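29 Sep 2024

Melahat has decided we are going to be tidy people. She announced it at breakfast, with a list, and the list had sections. I have lived through this before. In May it was the spice drawer, and I still can't find the cumin.

The theory this time comes from a booklet Canan Oral lent her, put out by some outfit called Londard, and it says that clutter is "a decision you postponed." Fine. I postponed it because I had other things to do. The booklet costs 14 dollars and has 31 pages, ten of them blank so you can write down your feelings about each cupboard. I looked at Canan's copy. She had filled in one line, and it said "plates."

Still, I did my share. I took the hall closet and got through it by noon. Found the good umbrella, which I had accused Ataberk of stealing. I suppose I should tell him. Found a Stomo flashlight that doesn't work and put it back, then heard Melahat's voice in my head and took it out again. It is on the stairs now.

The argument was over toys and kitchen things. The booklet says every object has a "family" and families must live together. Melahat believes this. I asked what family a dish brush belongs to when it has spent its life with whatever was nearest, and she said sink family, and I said then why do all the brushes I have ever met end up somewhere else. Ilgın laughed, so I count that as a point for me.

I don't believe in sorting things into families anyway. Put any few things together and leave them alone and they look perfectly settled.
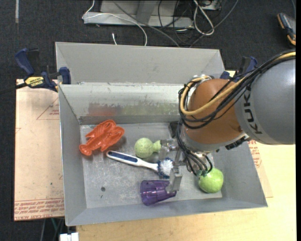

Lobster, brush, purple cup, green apple. And the speckled green thing, which I say is a toy dumbbell.

What family is that? By the booklet the apple goes to the kitchen, the lobster to the toy box, and the cup starts a fight. I'd leave the lot, except the apple, which I would eat if it's a real one.

She has moved on to the linens. I can hear her refolding the towels I folded – in thirds, it has to be thirds. I give it until the end of the week. Mererid is coming for supper tomorrow and wants to borrow the booklet next. I said take it, keep it.

Must call Ataberk about the umbrella.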